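Kapitel 7
Beschaffung und Budgetierung von Greifarbeitsplätzen

Lernziele
Nach diesem Kapitel können Sie
ein Lastenheft für einen kleinen Greifarbeitsplatz aufstellen,
Anschaffungskosten und Folgekosten getrennt ausweisen,
Angebote verschiedener Lieferanten auf eine gemeinsame Grundlage bringen.

7.1 Vom Bedarf zum Lastenheft

Die Firma Welska plant einen Arbeitsplatz, an dem ein Roboterarm lose abgelegte Einzelteile aufnimmt. In der ersten Anfrage an die Lieferanten stand nur die gewünschte Traglast. Die Angebote von Pallora und Rukard ließen sich deshalb kaum vergleichen: Das eine enthielt Greifer, Kamera und Tisch, das andere allein den Arm. Im Mai wurde die Anfrage zurückgezogen und neu geschrieben.

Ein brauchbares Lastenheft beginnt bei den Teilen. Festzuhalten sind die kleinste und die größte Greifbreite, das Gewicht, die Oberfläche und die Lage, in der die Teile ankommen. Eine Konservendose mit glänzendem Deckel stellt andere Anforderungen an Finger und Bilderkennung als ein Gummitier oder ein Holzklotz. Wer gemischte Teile verarbeiten will, muss das vor der Anfrage wissen, denn ein nachträglicher Wechsel des Greifers zieht meist neue Finger, einen neuen Flansch und eine erneute Abnahme nach sich.
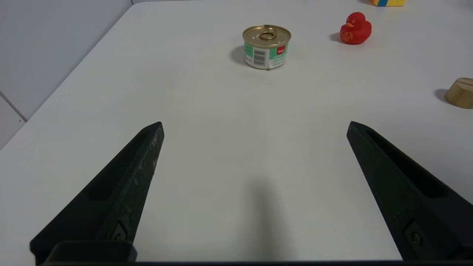 Abb. 7.1 Parallele Planung von Greifer und Teilespektrum: geöffnete Greiffinger vor Dose, roter Gummiente und Holzklotz auf weißer Tischfläche.

Zum Arbeitsplatz gehören außerdem Tisch, Beleuchtung und Stellfläche. Diese Posten fehlen in vielen Erstkalkulationen und tauchen später als Nachtrag auf. Welska hat sie in eine eigene Kostengruppe aufgenommen. Die neue Liste umfasst 18 Positionen, von denen 11 einmalig anfallen. Die übrigen sieben kehren jährlich wieder, darunter Wartung, Softwarepflege und Ersatzfinger.

7.2 Einmalige und laufende Kosten

Neben den Rechnungsbeträgen ist der eigene Aufwand anzusetzen. Welska rechnete für Einrichtung und Schulung mit 160 Arbeitsstunden. Der Integrator Sârbu bot an, einen Teil davon zu übernehmen, womit 119 Stunden im Haus verblieben. Ob sich das lohnt, hängt vom internen Stundensatz ab und davon, wer die Anlage später bei Störungen betreut. Beide Rechenwege werden in Abschnitt 7.3 durchgeführt.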